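Bench notebook, Brutelent test kitchen
May, 4:20 p.m. Counter survey before the shelf goes up
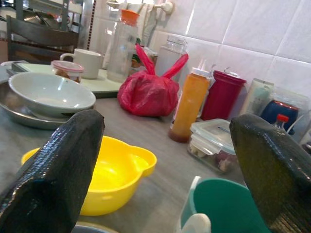

Entry by Jenő Tóth / Furnura shelf job, page 131

Furnura want to know how much counter a working kitchen needs. I have told them twice that the answer is "all of it, plus some," and they have asked me to put it in a form that fits a spreadsheet. So I have spent the afternoon looking at a grey countertop and writing down who lives there.

The wall side is the prime real estate. Water jug with the orange cap, tall, takes up very little floor for what it holds, no complaints. Next to it the flat white tray with the green edge, which has a mug and the pink-lidded jar on it. The jar holds something brown and chunky. I did not open it. The label system we agreed on in the winter has not reached this jar, or any other.

The red bag is my favorite tenant. Tied shut, handles up like ears, sitting in the dead center of the counter with the confidence of a cat. There is a glass jar trapped behind it, and anyone who wants the jar has to negotiate with the bag first. For the shelf drawing I am putting the bag down as "soft, variable, will not stack."

Sauce bottle: orange, squeeze type, white cap. Goes on the front lip of the new shelf. Tall dark red container beside it goes behind. The beige packet is leaning on the wall and will lean on whatever we give it. Please do not design a slot for the packet. Sachdeva designed a slot for a packet once and the packet was discontinued.

The clear box with the snap-lock lid is food and belongs in the fridge, or at least needs a decision. Pale pieces, pinkish pieces. Moving it to the fridge gets us more counter than the shelf will, at a cost of zero, and I expect this finding to be ignored.

Right end: dark blue container with the orange rim, small bottle with a red cap in front, then clear plastic bags heaped against the tiles. The bags are going in a drawer. I have written this sentence on page 26 also.

Near side, bowls. The white one is on the round steel tray, and the tray is wider than the bowl, so we pay for the tray. The yellow one with the lobed rim is the bowl everybody reaches for, me included, so it stays at the front where hands are. The lips on the sides stick out and I want them in the drawing, as Ruron's rack assumed a round bowl and we all remember the rack.

Shelf as drawn is 20 cm deep. Fine for the bottle and the tall container. I doubt the tray fits and I am sure the bag won't.

To do:
- measure the jug with the cap on (last time: cap off, shelf too low)
- ask Furnura if the bracket can clear the tiles
- fridge box, today
- bags, drawer
- quote came back at 2,035 with brackets, without fitting. Ask what they think we would do with it unfitted.

Added 5:10: box is in the fridge. Somebody has put a mug where it was.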